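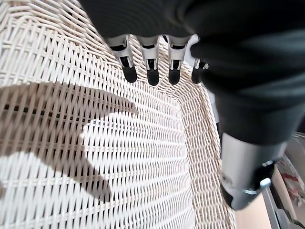 Briltbridge prépare l'achat de mains robotisées pour 2026

La société de logistique Briltbridge a présenté à ses salariés, le 20 septembre 2025, son plan d'équipement pour l'année prochaine. Le poste principal concerne des bras munis de mains articulées à plusieurs doigts, destinés à la prise d'objets dans des paniers et des bacs.

Le projet porte sur 16 postes de l'entrepôt de Nordin. La direction n'a pas communiqué le budget total. Elle précise que la location reste à l'étude, le fournisseur Helutach ayant remis une offre pour chacune des deux formules.

« Le prix du bras, on le connaît. Ce qui nous manque, c'est le coût des pièces d'usure, les bouts de doigts et les manchons en tissu surtout », explique Roxana Sima, responsable des achats. Le contrat devra prévoir un stock de 200 embouts sur place et une révision toutes les 1000 heures de fonctionnement.

Les essais se font pour l'instant sur des contenants souples ou ajourés, dont des paniers tressés, plus difficiles que les bacs en plastique selon Emanuel Oprea, chef d'atelier. Il demande aussi 46 heures de formation par technicien, comprises dans le prix.

La décision est attendue en février. Le site de Dilura n'est pas concerné par cette première commande.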